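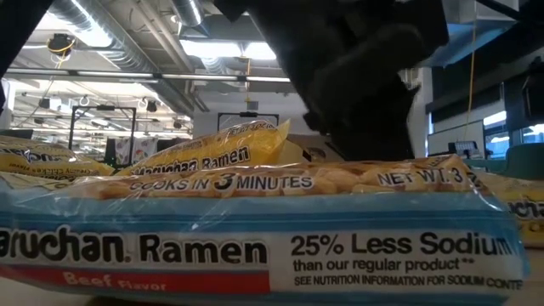 Notes from the packing floor meeting, June

Typed up by me again, as I was the one holding the pen. Shout if I've got you down wrong!

1. Last month's notes

All fine, apart from the bit where I wrote that Skernska wanted the late shift gone. They want it moved, and I've changed it.

2. The arm on the noodle bench

Most of the hour went on this. The arm is now on the ramen packets from 6 in the morning until first break, and it got through 2178 of them in the last full week. The day crew were pleased with that (me too, my wrists are thankful), but a few of us said the shiny wrappers still get dropped more than anybody would like, and somebody has to stop and fish them out. Robles say a softer grip setting is on its way. We asked for a date and didn't get one.

There was a long chat about flavours. Beef and Creamy Chicken look different enough to us, but whoever sorts the mixed orders still wants a person checking before the lid goes on. Agreed, we keep the check.

3. Who does what now

Two people have come off hand picking and gone over to minding the bench. They both like it more than they expected, though one said it's a lonelier job and she misses the talking. I said I'd feel the same. We're going to try swapping over every 2 hours and see how it goes.

Pay came up, of course. If you're clearing faults and resetting the thing you're doing more than packing, and the rate ought to say so. Skernska will take that to the Cloditz office before our next meeting. Nobody's hours are being cut while that's going on, and I asked for that to be written down, so there it is.

4. Training

The Skernov course is full. Late shift haven't had a single place yet, which got a bit heated, and they're first on the list for the next one.

5. Anything else

The kettle in the break room is still broken. Lockers to be looked at.

Next meeting in July, same room, 2 o'clock.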